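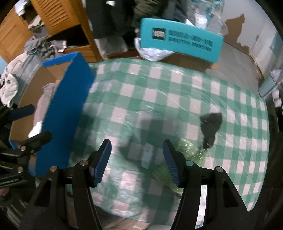 Care of Table Linen in Community Rooms: Washing, Storing and Returning Cloths

Fabric tablecloths remain the property of the Clondlow Rooms Service and are lent to hirers at no extra charge. They last for many years when they are treated correctly, and most of the damage recorded at the end of a hire could have been avoided in the first hour after a meal. The guidance applies to all fabric cloths, including those kept under a clear plastic sheet, as on the table with the green-and-white checks. A sheet of that kind keeps most spills away from the fabric, but the cloth beneath still needs to be inspected and washed. Hirers should clear wrappers and other small items from the table before starting.

Before you begin

You will need a soft brush, two clean white cloths, a bowl, mild liquid soap and access to a washing machine. Coloured cloths must not be used for dabbing stains, as their dye may transfer. Bleach is not permitted on any cloth belonging to the Service.

Step 1. Remove the plastic sheet

Wipe the sheet while it is still in place, working from the middle of the table outwards. Dry it fully with the second white cloth. Lift it from one end and roll it around a cardboard tube. Do not fold the sheet. Creases turn white after a few weeks and cannot be removed, and a creased sheet will not lie flat under plates and glasses.

Step 2. Shake and brush the cloth

Take the cloth outside and shake it well. Brush the seams and the hem, where crumbs collect. Any cloth with a tear longer than a finger should be set aside with a note stating where the tear is. Please do not attempt a repair.

Step 3. Treat stains

Fresh stains should be dealt with before washing. Lay the cloth over the bowl with the marked area in the middle.

Tea and coffee: rinse from the back with cool water, then dab with a little soap.
Red wine and fruit: blot, rinse with cool water and repeat until no more colour comes away.
Grease and butter: apply soap directly to the dry fabric and leave for 30 minutes.
Candle wax: allow the wax to harden, lift it off with a blunt edge, and wash as normal.

Rubbing spreads the stain and wears the surface of the weave. Hot water should not be used at this stage, as it can set the marks left by milk and egg. Stains that are older than a day may need to be treated twice, and some will never come out completely. A faint mark is accepted as ordinary wear and no charge is made for it.

Step 4. Wash

Cotton cloths are washed at 30 degrees on a normal cycle. Linen cloths, which carry a white tag in one corner, take the same temperature on the gentle cycle. Load no more than two large cloths at a time. Checked and plain white cloths should be washed separately. Fabric softener leaves a film that makes the cloth less absorbent and should be left out.

The machine at the Hajdu Street rooms has a door that must be pushed firmly until it clicks. If the programme does not start, open the door and close it again before reporting a fault.

Step 5. Dry and iron

Hang cloths over two parallel lines, so that air can pass between the layers. Tumble drying is allowed for cotton only, on the low setting. Iron while the fabric is slightly damp, on the reverse side first. Round cloths are ironed from the centre towards the hem.

Step 6. Fold and store

Fold each cloth lengthways into three, then roll it loosely. Place it on the shelf marked with its size. Shelf 7 is kept for round cloths and shelf 8 for cloths awaiting repair. A cloth that is even slightly damp must not be put away – mildew can spread to everything on the same shelf.

Returning cloths

Cloths taken home for washing should be returned to the Westia Road office within 7 days of the hire. A label showing the booking number must be pinned to the bag. Cloths borrowed for the September open days may be kept until the last event has finished, provided that the office has been told in advance.

Page last reviewed: 06/07/2026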